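Grading by Adjective
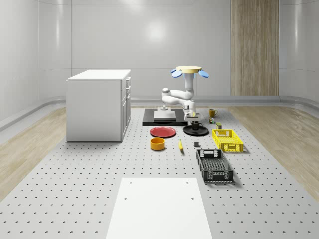
Black tray, red plate, and the arm over them. A render.

I have been buying old postcards online for long enough to distrust the word "near." Near mint, near perfect, near complete. Near is a word with no edges, and sellers know it.

What set me off this time was a lot from a dealer trading as Zultberg. The listing said 337 cards, mostly European town views, "average condition very fine, a few with light album wear." I paid more than I wanted to, but less than I would have paid for cards that really were very fine. You can guess the rest. The light album wear was four corner creases per card on a good third of the lot, and several had been trimmed along one side to get rid of a tear. A trimmed card is a damaged card. I don't care how straight the cut is.

I wrote to them. The reply was polite and said that grading is subjective. Well, so is my opinion of their grading, and I've now put it here.

Friederike Kleinschmidt, who sold me my first decent real photo cards years ago, used to write the faults in pencil on the back of the sleeve. "Thin lower left. Stamp gone. Silvering at top." No grade at all. I asked her once why she didn't use the usual terms and she said she could never remember what order they went in. I don't believe that for a second, but her cards always arrived looking exactly like the pencil said they would, and I'd buy from her blind.

Meanwhile a new grading service called Haldane will seal your postcard in a hard plastic slab with a number on it. I'm told it brings confidence to the hobby. What it brings is a plastic slab. I can't read the back through the label, I can't check for a repaired corner with my fingernail, and the thing doesn't fit in any box I own. Britta Petersen sent me a link to a slabbed view of a railroad station that had sold for several times what she paid for a nicer copy out of a shoebox. Same publisher, same year, cleaner back. Hers has a message about a sick aunt on it and a crisp postmark, and I know which one I'd take.

Then there are the price guides. The Radulier catalog is the one everybody quotes when they are selling and no one mentions when they are buying. My edition has 1,759 entries, and I would like to know how many of those prices came from a sale and how many from the edition before it with something added on. The ones I've been able to check against auctions I watched myself were high. Not wildly high, just high enough that a dealer can take 20 percent off and feel generous.

I did try Rasico in July, the site that promises to value a card from a scan of the front. I gave it the same card two times, once scanned on a white background and once on black. I got two values, and the black background was worth more. I haven't been back.

What I do now is dull. I ask for a scan of the back. I ask whether any edge has been cut, in those words, so the answer has to be yes or no. I ask what shipping costs before I bid, because I've seen a cheap card carry postage that would move a small sofa. A fair number of sellers don't answer, and I let those go.

The Zultberg cards are sorted now. I kept the harbor views and a handful of market squares with good clear shop signs. The trimmed ones are going back up for sale in one batch, and the listing will say trimmed in the title.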